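Speckled wall paint in a rental, patch or repaint?

kallham34
Moving out of a unit on Orneneck in February. The hallway has that off-white finish with little gray and brown flecks in it, and I have two anchor holes to fill. Can I patch just the holes or do I have to redo the wall?

R_Petrauskas
Patch it. Fill, sand, dab on plain off-white, then flick the flecks with an old toothbrush. I did 40 holes that way in my last place and got the full deposit back.

tilda_m
Disagree. Toothbrush flecks come out too big and you can see the spot from across the room. Redo the wall corner to corner. A spray kit cost me $116 and covered 200 square feet.

R_Petrauskas
$116 for two anchor holes is silly. Practice on cardboard first and thin the paint.

kallham34
The landlord says he has no leftover paint. Would a store match it?

tilda_m
They match the base color. The flecks you have to do yourself, which was my point.

oldputty
Do the base match in daylight before you buy anything. Off-white is harder than people think, and most of them lean yellow or blue. Mine is pale with a faint bluish-lavender cast, next to flat white painted boards, and the flecks are small and irregular with no pattern to follow. I would try the toothbrush on one hole and see. If it looks bad, you can still spray the whole wall later.
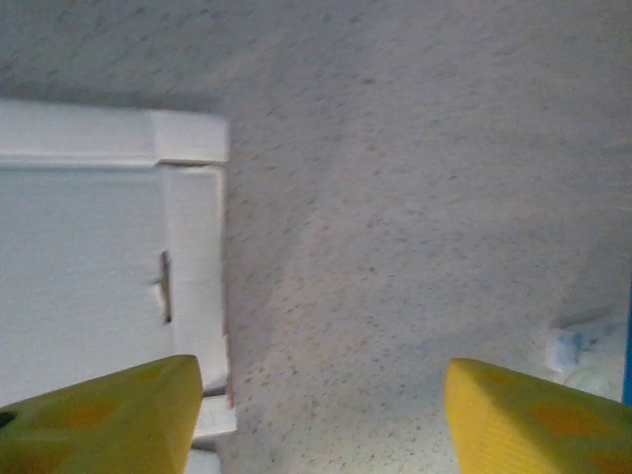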